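Hurkwood Street Vigil: Frequently Asked Questions

What is this, exactly?
A group of people who stand on the sidewalk outside Rimville City Hall and object to war. We hold signs. Some of us hold coffee. The vigil lasts 30 minutes, and it has been held 126 times.

Which war are you against?
People ask this hoping for a short answer. Pick one and come talk to us. We started over a single troop deployment and kept finding reasons to come back.

Do I have to be a pacifist?
No. We have veterans, Quakers, a retired tax assessor and at least one man who picks fights over parking.

Can I bring my own sign?
Please do. Keep it under 2 feet wide so the person next to you can be seen. No swearing, no candidates, and no sign that takes longer to read than the light at Lesar Avenue takes to change.

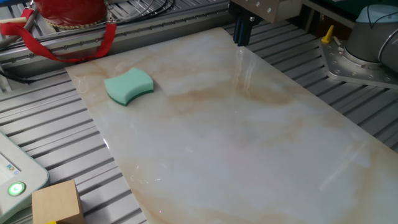 By Zübeyde Karakaya
Updated April 12, 2021

Do you need a permit?
Not for the sidewalk, as long as we leave room for walkers and strollers. The steps are a different matter. We asked for the steps once, in July, and were sent a form that asked for the name of our band.

What if someone yells at me?
Someone will. Most of them are in trucks and gone before the end of the sentence. Wave if you feel like it. Don't step off the curb to continue the discussion.

Do you take a position on local issues?
Only when they touch on military spending. We did speak against the Shehu Field air show. The air show went ahead.

Where does the money go?
We raised $700 last year and spent it on poster board, printing and a speaker's bus fare. If you would like to give more than that, we will have to think of something to do with it.

Does standing there change anything?
The city council passed our resolution on a voice vote and has not mentioned it again. Two drivers who used to yell now stand with us. Make of that what you like.

What happens if it rains?
We get wet. Bring a plastic bag for your sign.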